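Chapter 4
Mailboxes, House Numbers and the Front Six Feet

When I started working with neighborhoods on how their streets look, I spent most of my time on the big stuff. Entrance walls, flower beds, the grand sweep of grass by the main road. Then I took a slow walk down a street called Kitis Lane, on a gray morning in March with nothing in bloom, and I realized I was looking at mailboxes. Only mailboxes! They sat at the curb every 70 feet or so, some leaning, some rusted at the hinge, one held together with green tape, and they were the first thing I noticed at every single house.

So this chapter is about the strip I call the front six feet. It's the bit of ground between the curb and wherever the lawn really gets going, and it holds the mailbox, its post, very often the house number, and whatever got planted at the bottom of the post by somebody two owners ago. It's a small area, and people who live behind it mostly stop seeing it after a year. Visitors see it every time.

What you'll be able to do by the end

By the time you finish the chapter you should be able to walk a street and make a fair written record of its mailboxes and numbers, tell a post that needs paint from a post that needs replacing, write a short standard that ordinary homeowners can follow without calling you, and price a whole-street change two different ways. You'll need the walking form from Chapter 2 (the long one, sorry) and a tape measure. A level is nice to have. I've used the one on my phone plenty of times and lived to tell the tale.

4.1 Why I start at the curb

Mailboxes repeat. A nice front door is one nice front door, but a mailbox belongs to a row, and your eye reads the row before it reads any one of them. If the row is even – same height, same distance back, posts standing straight – a street looks cared for, and it can get away with quite a lot of mismatched siding. If the row wobbles, the whole street looks tired, and I've seen that happen on streets with very expensive houses.

I want you to try something before reading on. Go outside and stand at one end of your own block, close to the curb, and look down the line. Don't look at any single box. Write down the first word that comes to you. My students tend to come back with "crooked" or "busy," and once in a while with "fine," and fine is a perfectly good answer.

There's a rule side to this too. The postal service has requirements for how high a curbside box sits and how far back it stands from the road, and your town may have something to say about house numbers. I'm not going to print those here, since they get revised and you'd be stuck with my old copy. Get the current versions before you write a word of your own standard, and ask your local post office about anything odd, like a street with no curb or a deep ditch. They've always been nice to me about it.

4.2 A street called Kitis Lane

I'll keep coming back to Kitis Lane through the chapter, so let me introduce it properly. It has 36 houses in a development named Schouten Park, built in two stages, and you can tell exactly where the first stage stops because the mailboxes change. The early ones are black metal on wood posts. The later ones are a tan plastic that has gone pink on the sunny side.

The homeowners had argued about this for years. One group wanted every box replaced with the same cast aluminum model, the Nudon, which has a curved arm and a little finial on top. Another group wanted to be left alone. And a third group, bigger than either of those, hadn't thought about it and didn't plan to start.

I walked the street with my form and wrote down four things for each house: whether the post was straight, whether the box closed, whether I could read the number from the middle of the road, and what was growing at the base. Notice what I left out. I didn't write down whether I liked anything. You'll be tempted to, and the form in Chapter 2 has a notes box that practically begs for it, but your taste will creep into the record and then the record is no use in a meeting.

The leaning posts were nearly all in the first stage, and they leaned toward the road. The unreadable numbers were nearly all in the second, where the stick-on digits had faded along with the plastic. So one street had two separate problems, and a single new mailbox for everyone would have been a pretty costly way to fix both.

4.3 Reading a post

Put your hand on top of the post and push gently, first toward the road and then sideways. A sound post gives you nothing back. A post that moves at ground level and is stiff above that is loose in its hole, and it can usually be reset the same afternoon. A wood post that feels soft right where it meets the soil has rotted, and no amount of paint is going to help it.

Metal posts go at the same spot, but they hide it better. Look for a ring of bubbled paint just above the grass, and scratch it with a key (ask the homeowner first!). If the key brings up flakes, write "replace" and move on. Plastic sleeves are the sneaky ones, because the sleeve can look lovely while the wood inside has turned to crumbs. Lift it an inch if it will lift.

Check the planting while you're down there. I love a bit of catmint at the foot of a mailbox, and I've no quarrel with daylilies, but anything that grows above the box door is going to annoy the carrier and cover the number by June. Mulch piled against a wood post holds the damp right where you don't want it. Pull it back a few inches and you've bought that post some time.

4.4 Numbers people can read

Here my advice is short. Go big, go plain, and go for contrast. Dark on light or light on dark, in a simple shape, on both sides of the box if cars come from both directions. Script numbers are pretty on a porch and hopeless at the curb. So is brushed nickel on gray, which I see on new streets all the time and which vanishes completely at dusk.

On Kitis Lane we tried three sample plates from Josero, a small sign shop, and leaned them against a post for a week to see which one people could read from a moving car. White on dark green won easily. I'd been sure it would be the black one! 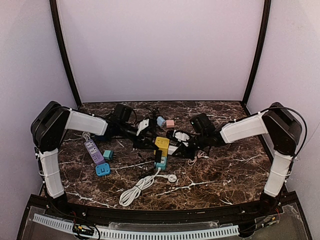
4.5 Words you'll meet in this chapter

Setback: the distance from the face of the curb, or the road edge, to the front of the box door.

Arm: the piece that carries the box out from the post. Some posts have none, and the box sits right on top.

Sleeve: a hollow cover, usually vinyl, that slides over a plain post.

Cluster unit: one stand holding locked boxes for several homes. These get a chapter of their own later on, so I mostly leave them out here.

Finial: the decorative bit on top. Balls, points, pineapples, you name it.

Match date: the day by which every house on the street has to meet the new standard. I like a generous one.

4.6 Before you read on

Bring these with you into the next section, where we start on the standard itself.

Walk one street of up to 100 houses and fill in the four columns I used on Kitis Lane. A short street is fine, and so is your own.

Sort your results by side of the road and then by age of house, and see if the trouble bunches up anywhere.

Pick the three worst posts and write one sentence on each, saying what you'd do about it and nothing about how it looks.

Find the current postal and town rules for that street and keep a copy with your form. We'll be marking them up with a pencil in 4.7, and it goes a lot faster if you already have them on the table.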